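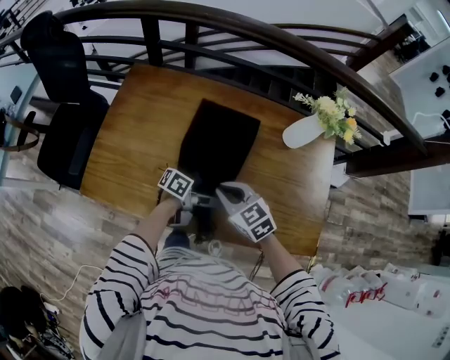 I closed my account at Jesgate last week. I'd had it since I first bought any crypto, and for a long time it did what I needed, so I'm writing down why I left.

The first reason is the withdrawal fee. It went up to 22 dollars in the new price list, whatever the size of the transfer. I move small amounts. On a transfer of 400 dollars that is a lot to give away, and I usually make one every couple of months.

The second is the wait. My last withdrawal was held for 54 hours for a "routine review." I wrote to support and got the same form reply 2 times. Then the money showed up, with no message.

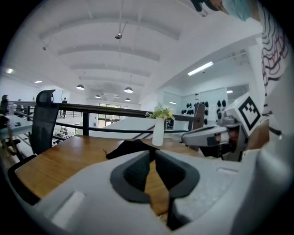 Rodrigo Godinho had told me to try Rilldale, and I opened an account there with a small deposit. The ID check went through the same evening. Fees are lower, but the tax export is worse: it leaves out the cost basis on anything you transfer in, so I had to type mine in by hand from old Jesgate statements. Download yours before you close anything.

Most of my coins are now in my own wallet anyway. The recovery phrase is on paper in two places. I'll keep a little on Rilldale for buying and look at the fees again in April, when their new rates start.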